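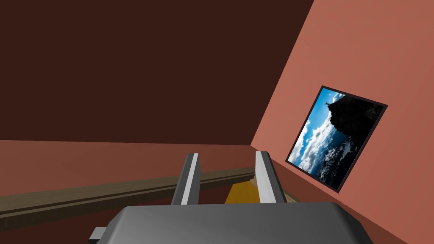 Search this site Enter keywords

Robots Project, Part 2: Our Visit to the Ornis Open Day
2018-09-28

So for the second half of our project we got to go to the open day at Ornis, and I'm going to write this up mostly in the order it happened, with the boring bits (parking, name tags) left out. There were 18 of us from class and we were split up pretty fast. My group started in the simulation room.

I expected a big metal arm behind glass. We got to that later, but first they sat us down at screens running Clulex, which is the program they use for trying out gripper moves in a pretend room. You get the view from right behind the fingers — two of them, with light inner faces that point at each other — and you steer from there. It's so disorienting! The room tilts when the hand tilts, so the walls go diagonal and even the framed picture on the wall (clouds, a dark cliff, a tiny figure with its arms out) ends up sideways. I spent a lot of my turn figuring out which way was up.

The job was to get the fingers on either side of a yellow-orange object and close on it. We each had 15 minutes. I missed 7 times before I got a decent grip, and my lab partner was way better at it, probably from video games. The thing I kept doing wrong was coming in too low, where the body of the gripper hides the bottom half of what you're trying to grab. The guide told me to back off and come in again slower, and that helped a lot.

The guide also told us their practice log had 1,169 saved tries in it that morning, before any of us touched it. I asked if the bad ones get thrown out and she said no, they keep everything, misses included. That's going in our discussion section.

After lunch we saw the real arm, called Fomari, stacking boxes. It was louder than I thought and slower too. I liked the screens better — sorry, Fomari.

Still to do: redo our gripper sketch with flat, squared tips, and write to Ornis about a second visit in April.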